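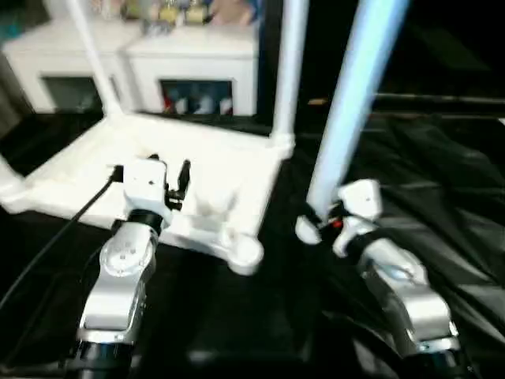

Chapter 7
Seals and Their Life Between Land and Water

Seals are mammals. They breathe air, they have warm blood, and the mothers feed their young with milk. In this they are like us and like the cow in the field. But a seal spends the greater part of its life in the sea, and its body has changed very much to suit this life. In this chapter we will study how the seal swims, how it keeps warm, and why it must still come back to the shore.

After reading this chapter you should be able to:

explain the difference between true seals and eared seals;

describe how blubber helps an animal in cold water;

read a simple table of counts from a seal colony.
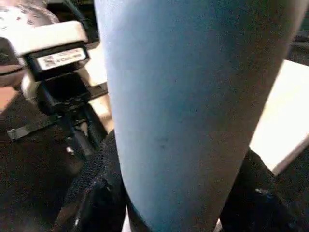
7.1 Two Families of Seals

Pupils often ask if a sea lion is a seal. The answer depends on how we use the word. Scientists speak of true seals and of eared seals, and the sea lions belong to the second family, together with the fur seals.

A true seal has no outer ear that we can see, only a small opening on each side of the head. Its back flippers point always backwards, so on land it cannot walk on them. It moves on its belly, in a manner that looks heavy and tiring. In the water the same back flippers push it forward with great force.

An eared seal has small ears on the outside. It can turn its back flippers under the body and walk on all four, sometimes quite fast over rocks. When it swims, it uses mainly the front flippers, almost as a bird uses its wings.

The walrus is placed in a family of its own. We will meet it again at the end of the chapter.

Key words: flipper, blubber, colony, pup, moult, haul out

To haul out means to leave the water and rest on land or on ice. Seals haul out to give birth, to change their fur and also simply to rest.
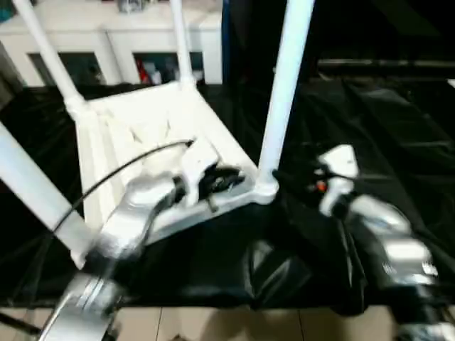 7.2 The Colony at Hillthorpe

The seals in our main example live on a long sandbank near Hillthorpe. They are grey seals, and they are true seals. The wardens at Kedell, the village across the bay, make a count of them each year in the pupping season. In the count which we use in this book there were 1,591 animals on the sand, and 570 of these were pups.

A grey seal pup is born with a long white coat. This coat keeps it warm in the air, but it is of little use in the sea, and the pup has at first almost no blubber. For this reason it stays on land and drinks its mother's milk, which is very rich in fat. The mother does not usually feed in this time, and she becomes much thinner while the pup becomes round.

Before you continue, find the number of seals at Hillthorpe that were not pups. Write it in your notebook, as you will need it for the table in section 7.3.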